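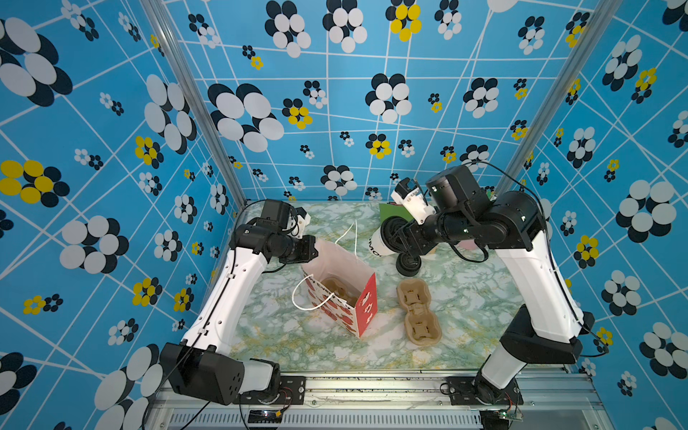

Home Issues Articles Authors Search

3.2 How far can the race reports be trusted?

The standard account of gravity racing in Dundmont rests on one newspaper column, reprinted so often that later writers cite the reprints. It says that 64 boys entered the first hill race, that the crowd filled both sides of the street from the reservoir to the rail bridge, and that the winning car was built at home for less than the price of a pair of shoes. We could confirm the first claim. The second is doubtful and the third is almost certainly wrong.

The entry sheet survives in the Dankwa Hardware papers and lists 64 names in a single hand. Ten have been struck through, with no note to say whether the boys withdrew, failed inspection or were entered twice. Later histories treat the full list as the number of starters. We see no grounds for that, and we use "entries" throughout.

The crowd is harder to pin down. The street was narrow, one side was a retaining wall for much of its length, and the town's own permit covered a closure of only 200 yards. The course in Figure 3 is drawn from that permit and from the surveyor's plan. It ends well short of the rail bridge. Either the race ran past the closed section, and a complaint from the bus company would then be expected in the December minutes, or the column stretched the course. The minutes hold no such complaint. An absence in minutes this thin proves little, but the longer course has nothing behind it except the column.

Figure 3. Course of the first Dundmont hill race, redrawn from the street closure permit. The dashed line shows the extension claimed in the newspaper column.

The home-built car is the part of the story people like best. Yet the Dankwa ledger shows wheels, axles and a steering cable sold on account to the winner's father two weeks before the race, and the bill came to about 100 dollars in today's money. Whether this broke the rules depends on which rules were in force. The printed sheet usually quoted sets a spending limit, but its printer, Vuleo Press, does not appear in the town directory until the following season. It may be a later sheet read back into the first year.

Oral accounts do not settle the matter. The Hidora local history tapes include several people who remember the finish, and they disagree on the color of the winning car, the weather and the side of the street where the judges stood. All were recorded decades later, after the column had been reprinted at least twice. We have used them only where a paper source says the same thing.

Shares 196 | Comments 4

Contact the editors | Copyright 20 September 2021 | Back to top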